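Hullix hand-held gripper, two-jaw, for home recording

The Hullix is a gripper you hold and work yourself. The jaws copy the movement of a robot gripper, and a camera on the tool records each grasp from the tool's own point of view. Demura sells it singly or as a pair.

Jaws and pads

The jaw pads are blue and push on to the ends of the linkage arms. They are meant for household goods, including soft ones that spread or squash when picked up. Pads are a wear part. Replace them when the face goes shiny, and always change both together.

Fluffy and furry items need less squeeze than people expect. Close the jaws until the item stops turning, then lift. A pom-pom on a beaded chain is a fair test piece, as the chain swings once it leaves the mat.
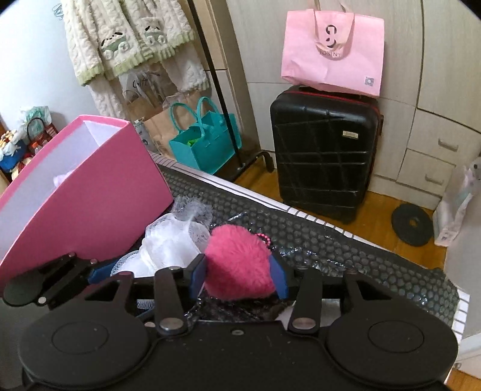
Working as a pair

Two grippers can be used over the same mat by one person or by two people facing each other. Start both recordings before either tool goes near the work. Agree who goes in first, or the arms will foul each other over small items.

Netting is the hardest thing on our practice list. Open the jaws wide and bring the pads down either side of a bath puff, and let the second tool come in from the side with its tip low at the edge of the mesh.
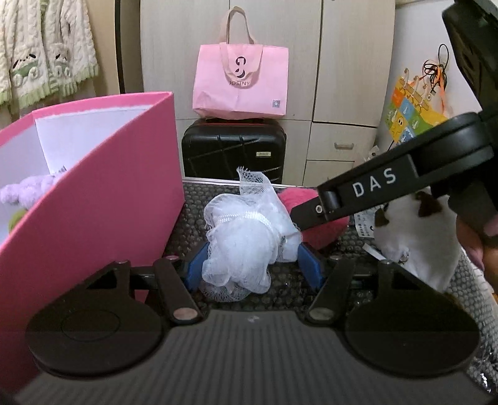

Allow 28 minutes for a first session, plus time to clear the mat and lay it out again. Dörte Lenz, who runs our trials, suggests changing the layout after every 7 grasps so that the recordings do not all look alike.

In the box

Gripper, fitted with pads
One spare set of pads
Charging lead
Printed setup card

Ordering

Single gripper, order code 237. For a pair, enter 2 in the quantity box. Orders placed by 12th February go out from Mallport in the first dispatch. Later orders join the next one. Spare pads are sold separately.

Questions about bulk orders go to Rodrigo Sotomayor at Demura. For repairs, ask for Nele Nolte and have the order number ready.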